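Basket swap gallery, January

Quick page before I lose the notes. The Brimside basket swap ran again last month, 300 baskets in and nearly all of them out the door. Captions are short, typed most of this on the bus. More when I get the rest sorted. If you took one home and want the maker's name, the list is on the Cisard page under Swaps.

Trays went first. They always do. People want something for keys, bread, mail, the remote. Tall ones sat till late afternoon and then got picked up in pairs.

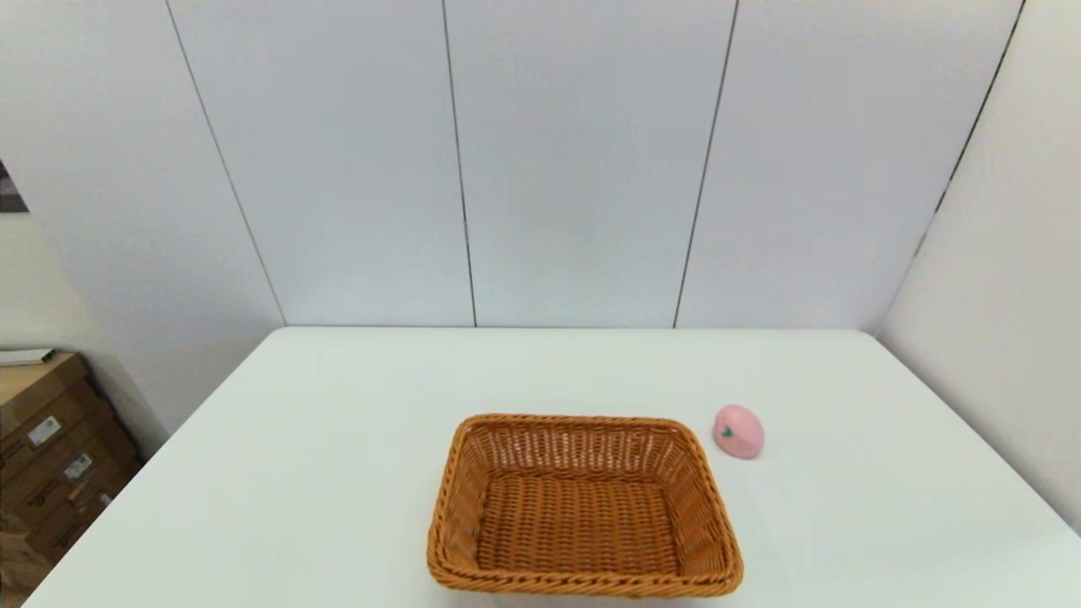 Shallow trays are the ones I get asked about most, so a few notes. Go for a rim you can grab with one hand, thick all the way round. Open lattice sides like on this caramel one are nice and airy for fruit — peaches especially, and the little pink peach-shaped thing by the corner of it has me wanting summer already. Tight floor, loose walls, good combo. Crumbs stay in. Wipe with a barely damp cloth and dont soak it.

Sizes. We had everything from soap-dish small to log baskets. Measure your shelf before you come, please. Inside of the shelf, not the outside. Every year.

Liners. Zestow had a bin of cotton offcuts, 200 pieces, gone before lunch. Plain ones look best with an open weave. Hem them or they fray all over the bread.

Repairs. Kruger Street workshop is taking loose rims and popped handles through spring. Bring the broken bits too if you still have them. No plastic cane, they can't do much with that.

Prices. Swap is free, basket for basket. Spare ones went for cash in the tin and it came to 800 dollars, which covers the hall and teh tea.

Next one — same hall, doors at 10 am. Bring one, take one. Clean please, and empty. Somebody left half a bag of walnuts in theirs and we still have them at the desk if they're yours.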